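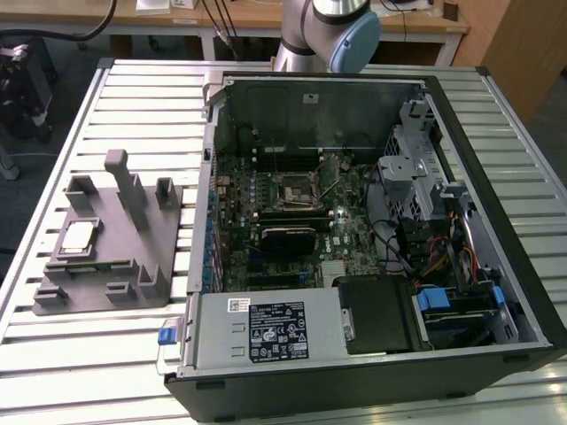
What does the planner do when the vision is wrong? It stops, if the vision admits to being wrong, and otherwise it carries on as planned.

That was Duygu Kılıçarslan's reply, given before I had my coat off. She writes the planning code at Mornbridge, where a small team is trying to get an arm to handle processors in desktop computers. I had read the company's claims for Sulleo, its control software, and I didn't believe most of them. She doesn't believe all of them either.

"The word 'autonomous' was not my choice," she said. "A person still writes the order of the steps. Sulleo picks the path between them."

The perception side estimates where the socket is, then the planner searches for a way in that keeps the gripper clear of the memory slots. On her laptop she scrolled through a log of 3568 attempts, nearly all of them in simulation. The real ones fill a single page. I asked how many of those had run start to finish without a person touching the keyboard, and she said 17.

I asked what the simulator leaves out. "Friction, mostly. Cables. It treats a cable like a pipe. We know that, and we haven't fixed it."

The force limits bother me more. They sit in a text file, set by hand, and the file had been edited seven times since March. Kılıçarslan calls this tuning. I would call it guessing with a record kept. 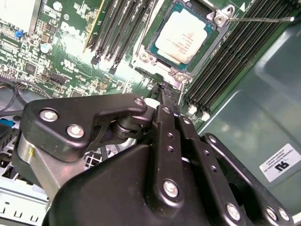 Trevor Lavoie would go further and throw out the planner altogether. A fixed path and a good jig, he told me by phone, would do the same job with 200 lines of code, and you could read every one of them.

Kılıçarslan has heard this before. "He's right for one model of computer," she said. "Then you get a different board and you start over. I'd like to not start over."

Has Sulleo been tried on a different board? "Two. One went fine."

And the other?

"We're still reading the log."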